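Comparing Two Fingertip Sets for Our Bathroom Fixture Tasks
Project report, spring term

By January we had an arm that moved well and a gripper that let go of nearly everything. Our group had picked the Jekent gripper mostly for its price, and we spent more evenings than I like to remember finding out which fingertips it should wear. The choice came down to 2 sets: the wide Bruklow pads and the narrow Swai points.

We ran 90 trials with each set, all with the same Tustarell controller and the same closing speed, on bars, handles and faucet posts. Dark, shiny metal was the part we dreaded – the wrist camera picks up every reflection, and our edge finder loves to follow a highlight instead of the real outline.
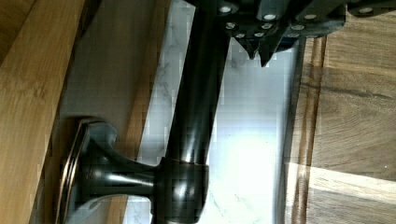 The pads were kinder to us on thick bars, and I grew quite fond of them. In tight spots, though, they bumped the wall plate in 15 trials, while the points did so only twice. We lowered the camera exposure halfway through the second week, so the early runs on metal shouldn't be compared too closely with the later ones.

If we had another term, we would try a softer coating on the points and redo the metal runs from scratch, with the exposure locked from the start.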